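Stuffy upstairs, cold downstairs in a double-height studio, any fixes?

Onyeka
Member, 114 posts

Hi all! We took over a big old workshop in April and I love it, but I can't get the temperature right. It's one tall open room with a mezzanine along one side. Whoever works at the bench by the doors is in a sweater, and whoever is up on the balcony is practically melting (usually me). There's an AC unit up near the ceiling and we leave it on all day, which is killing the bill. Do I need a second one? I was quoted 700 just to have somebody move the one we've got, so I'd like to try cheaper stuff first.

Jitov
Get a fan.

Olumide Ibrahim
Jitov's not wrong, but it matters which kind and where you put it! I rented a place a lot like yours for 7 years and went through all of this. Warm air goes up and sits under the ceiling, right where your mezzanine people are breathing it. You want something slow and wide, hung high and pushing down. A little desk fan on the balcony only moves the same hot air around your ears (I tried 2 of them, they were loud and useless).

Then look at your glass. Mine faced west and by four in the afternoon the upper level was an oven. We put film on the top panes only, so we kept the daylight on the floor, and I'd do that before paying anyone to move anything. If you have trees outside, wait and see how much shade you get before you order film for the lot.

And check the bottom of the doors for drafts. A cheap brush strip sorted out our cold bench in one evening.

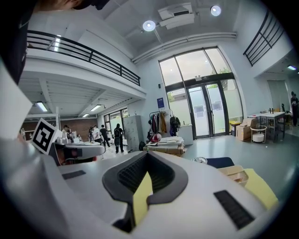 Oh, and clean the filter on the AC while somebody has the tall ladder out. Ours hadn't been touched in ages and it was gray fuzz all the way across.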